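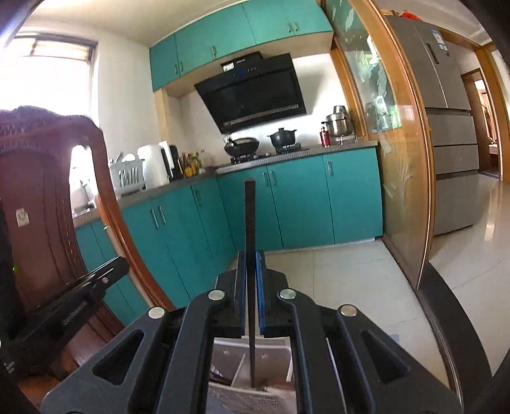 Slide 1: Gripper at work, kitchen behind. Stick held over the open tray.

**Speaker notes, 13 Sep 2022. Long version. If they cut me to the short slot, drop the Dredham section.**

Leave the slide up while people find seats. Don't talk over it. Start when the door closes.

## Opening

Good morning. The title in your program says "Automation and the People Already There." I wanted "Who Resets the Tray?" and was told it sounded like a kitchen talk. Look at the slide and you can see why I should have fought harder.

Ask the room: what is the job here? Let them answer. Somebody will say "picking up." Somebody will say "putting down." Take both.

Then say this slowly. A thin stick, held between two pads, over a container with a divider in it. Most of us could do this while talking on the phone. When a vendor brings a task like this to a meeting, it goes on the chart under "simple." I have spent a good part of my working life on what happens to people after the word "simple" goes on a chart.

I'm not here to tell you machines don't work. Plenty of them do. My complaint is about the arithmetic.

## The Skondton figures

*(click to table, keep it short)*

Skondton packs small kitchen goods. Chopsticks, skewers, spoon sets, the little things that go in a divided tray and then in a sleeve. They bought two cells from Gruber to take over tray loading. The pitch said the cells would free up the loading crew for "higher value work." Write that phrase on the board. We come back to it.

In the first month the cells logged 1597 stops. A stop is any time the cell quits and a light comes on and a person has to walk over. The vendor counted 206 of those as faults. The rest were filed as "operator assist."

Pause here.

I'd like you to think about the words "operator assist." A stick lies across the divider and somebody straightens it. That is work. It used to be part of loading trays, it was in the rate, and it was paid as loading. Now it sits in a column that doesn't touch anybody's rate at all.

When I asked what the higher value work was, I was shown a training sheet. It had clearing, wiping, resetting and calling for help on it. I'm sure there was more planned. I asked to see the plan and I'm still waiting.

## What the people on the line told me

No names, they asked for that and I agreed.

- Walking. Before, you stood at one spot and complained about your feet. Now you walk between cells all shift and complain about your knees.
- Nobody to talk to. The old loading bench had people on both sides of it. The cells are too far apart for conversation and there's a fan.
- Waiting for the light. One woman described it as being on call inside her own shift. She can't start anything long.
- One man liked it a lot. His hands hurt less. **Say this one clearly.** I don't want anyone walking out thinking I hid it. Repetitive loading is hard on the thumb, and if a machine takes that away, good.

Then the part about skill. A good loader at Skondton could feel a warped stick before she looked at it and toss it in the reject bin without slowing down. The cell grips whatever is handed to it. So the warped ones now go into the tray and get found at the sleeve, or by the customer. Management calls that a quality issue. I'd call it the old job showing up somewhere else with a worse name.

## Back to the picture

*(return to slide 1)*

Look at the ends of the stick. It's blunt and squared at the top and it gets narrower going down. Which end goes first matters if you're filling trays for sale. A person learns it in a morning and then stops thinking about it. For a machine, somebody has to decide it, show it, check it and show it again when the supplier changes the shape.

Look at the room too. Bright window on one side, glass partition on the other, a carved wooden chair close by. Rooms where people work and eat tend to look like this. The demo floor at Gruber was gray, evenly lit and had nothing on the tables. I asked if I could move a lamp and was asked not to.

So when you hear a success rate, ask what room it came from.

## Dredham *(cut if short)*

Dredham went about it differently, and I'll give them credit. Before they signed for the Romero system they had the loading crew write down everything they did in a shift that wasn't loading. The list came to 100 items. Some were tiny. Turning a bin so the label faces out. Telling the next shift that a batch smells of varnish.

They gave the list to the Romero people and asked which ones the system would do. The answer was honest and not very long. Dredham bought it anyway, for one line, and kept the crew's rate where it was with the resets written into it.

Is it going well? I don't know yet. The review is in November. I've been invited back, and I plan to bring the same questions. The plant manager thinks I'll be pleased. I've been told that before.

## Questions to leave them with

Read these off the slide, don't dress them up.

1. Who walks over when the light comes on, and is that in their rate?
2. What did the person at the bench catch that the machine won't?
3. Who decided which stops count as faults?
4. If hands hurt less, does something else hurt more?
5. Can you see the higher value work in writing, with a start date?

## If they ask

**"Won't the machines just get better?"** Probably. The contract gets signed today, though, and the crew gets cut on the numbers in it. Ask for the better numbers first.

**"Are you against this?"** I'm against buying it on the pitch. I use a dishwasher.

**"What would change your mind?"** A full year of stops, all of them in one column, and the same crew still there to talk about it.

Handouts are by the coffee. The Skondton table is on the back page, with the assist column put back in. Collect the clicker.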